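Fewer Examples, Better Looked At

In our field people like to say a big number first. At Druslow we also did this. We collected 1,000 examples of one simple task, a small part and a plate, and we were proud. Then I watched 215 of them from start to end, and my opinion changed.

Many were almost the same example. Same plate, same angle, same slow hand of the operator. A learning system gets very little from the 50th copy.

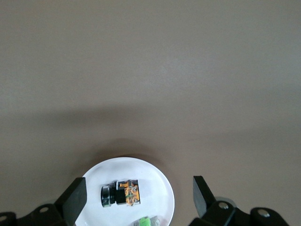
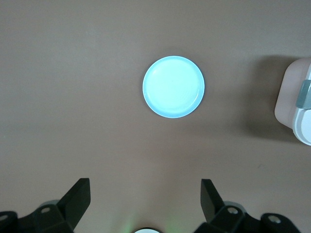

Plates on a plain table, from the wrist camera.

I think the person who gathers the data should decide each day what will be different: the color of the plate, its place on the table, the light. This work is boring and it makes the count grow slowly - managers do not enjoy it. Still, I would give away 700 of our examples for 50 planned with care.

I also ask that operators watch their own recordings. At Druslow we now keep one hour for it every Saturday, and the arguments in that hour are often more useful to me than the training report.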